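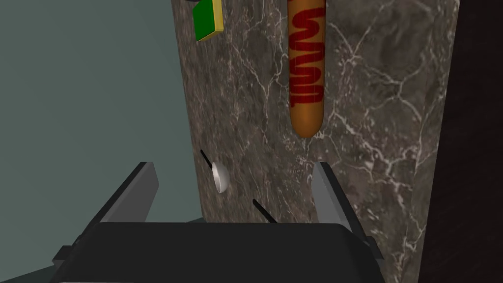
Dark marble with white and pale grey veining.

Second progress report to the Urbańczyk Travel Bursary
Inland Portugal by bike, north to south

Dear Ryszard,

You asked for something short and I'm afraid you know me better than that by now. I'm writing from a café table in Estremoz with a sore backside and a very good toasted sandwich, and I've got until they want the table back for the evening, so I'll try to cover the lot: where I've got to, what I've spent, what has gone wrong and what I'd like to change. If Mr Śliwiński the bursary manager wants the tidy version, the budget section is near the end. If Ryszard who lent me his rain cape wants the gossip, start here.

Where I am

When I last wrote I'd only got as far as Mogadouro and was rather full of myself after the first few days out of Bragança. Well, the plateau was kind to me and then the valleys weren't. The drop to the Douro at Barca d'Alva is glorious (miles of it, almond trees, hardly a car) but what goes down must come up again, and the climb out the other side towards Figueira de Castelo Rodrigo took me most of a morning. I pushed for a good part of it. I've put "push if you like, everybody does" in the draft notes and I'd like it to stay in the finished guide, please, even if it spoils the heroic tone.

From there it was Almeida, with its star-shaped walls, then Sabugal, then Penamacor and a side trip up to Monsanto. I'd planned to leave Monsanto out, as it's in every other book. I'm glad I didn't. I got there late in the afternoon when the coaches had gone, sat on a step with a tin of peaches and had the street to myself apart from a cat. The road up is steep but quite short, and you can leave your bags at the bottom if you ask nicely at the bar. I did ask nicely. It cost me one beer and a long talk about football.

South of Castelo Branco I got lost, properly lost, for the only time so far. The Kallero route planner sent me down a farm track which ended at a locked gate and a very interested herd of cows. I went back, tried the next one, and that ended at the same gate from the other direction. It was hot, I'd been stingy with water, and I said some things about Kallero that I won't repeat in a report. In the end I gave up, went round by the main road and rolled into the next village after dark. That was my longest day, 112 km when it should have been a gentle one, and I've crossed the whole section out and ridden a better line since.

After that, Portalegre (two nights, laundry, a haircut I regret) and a day up at Marvão, which I'd been looking forward to since you first signed the form. Then Elvas by quiet roads, mostly cork oaks and sheep, and so to Estremoz. Marble everywhere here, by the way. Doorsteps, kerbs, the sink in my room. After weeks of granite it feels a bit like having wandered into somebody's posh bathroom.

What's done for the guide

The first two parts are drafted and the third is in a notebook, in handwriting that even I struggle with. Altogether there are 141 pages of typed notes, though plenty of that is lists of fountains, bus times and who'll let you camp behind their restaurant, and it'll shrink a lot. I'm trying to write up each stage on the evening I ride it. When I leave it a day I start remembering the hills as smaller than they were, which is no use to anybody who comes after me.

I've kept to what we agreed about stage lengths. Most days come in at 70 km or under, and the few that don't have a halfway place to sleep marked. The readers I have in mind aren't racing anyone. They want to stop for coffee twice before noon and still get there in daylight, and I've been testing that side of it very thoroughly.

I've also taken on board your point about people without a car at home to ferry them. Getting to the start by bus was fine, but the driver at Bragança wasn't the least bit interested in rules about boxed bikes, whereas the one who took me on a short hop to Penamacor (knee, see below) made me take both wheels off in the road. So the advice has to be to carry a big bag and a bit of string and turn up early. There's a longer box about this in the draft. I'll ring the bus companies again before we print anything.

The bike and other misfortunes

The Torkero has been a donkey in the best sense. It's heavy, it makes a noise on the right-hand side that no one can find, and it just keeps going. I've had 3 punctures, all at the back, two of them on the same day within sight of the same church. A man came out of his garden with a bowl of water so I could find the hole, then stayed to supervise, and then fetched his brother to supervise him. I was given a bag of lemons on leaving. I still have some of them.

The Fullex panniers are another story. One of the hooks went on the cobbles in Almeida and I've been holding that side on with a luggage strap ever since. I did write to the shop, who've been very decent and promised to send a new hook to Beja. I'd have been happier with one in Sabugal, but there we are.

My left knee complained loudly for a few days after the Douro, so I lowered my pride, raised my saddle and took that bus. It's been fine since. I mention it mainly so that you don't hear it from my mother.

The weather has been a mix. Cold mornings up north, one day of rain so heavy that I spent it in a bus shelter reading the back of a biscuit packet, and now real heat. I've started setting off at six and stopping by lunch. It means I see the villages when the bread van's coming round and everyone is out on the step in their slippers, and I've had better conversations at seven in the morning than I ever get at dinner time. My Portuguese is still dreadful. I can now complain about hills in it with some style.

Money

You'll be pleased to hear I'm under on beds. Small guest houses inland are cheap and often throw in breakfast, and I've camped more than I expected. I'm over on food, and I've no excuse to offer except that I'm hungry all the time. The two more or less cancel out.

The one thing I hadn't budgeted for was new tyres. I bought a pair in Portalegre and with the fitting it came to roughly 70 euros. I've put it under repairs. The receipt is in the envelope with the others, a bit crumpled and with some peach juice on it. The second instalment arrived safely, thank you, and I haven't needed to touch the emergency money.

What's left, and what I'd like to change

Évora next, then Beja, then down to Mértola and along the Guadiana to Alcoutim, and the finish at Vila Real de Santo António with my feet in the sea. I'm a few days behind the plan I sent you, partly the knee and partly the cows, and I'd like to stay behind it, if you don't mind. Racing to catch up through the Alentejo in this heat would be daft.

There are two things I need a yes or no on.

First, I'd like to drop the planned loop out to Monsaraz. It's lovely, everyone tells me so, but it adds two hot days with very little shade, and I'd sooner spend them going back over the part south of Castelo Branco by train. I've ridden my new line once only, and I want to try it the other way round as well before I send strangers along it. Monsaraz could go in as a paragraph for people with time to spare.

Second, maps. I'd been assuming we'd use the Kallero ones as they come, and after the gate business I really don't want to. Could we have a word with whoever's doing the layout about simple hand-drawn ones, one to a stage, with the fountains and the nasty junctions on? I've been sketching them anyway. They're wobbly but they're right, and somebody with a steadier hand could tidy them up over the winter.

If all goes well I'll be at the coast before the end of June, with a full draft to you some weeks after that, once I've slept and found a desk. I'll be in Évora by Monday and the guest house there claims to have decent internet, so send your answers then and I'll pick them up. I'll post the envelope of receipts from there too. And could you let me know whether you want the rain cape back before the autumn? It's got a small hole in it now, near the hood. I've patched it with a bit of inner tube.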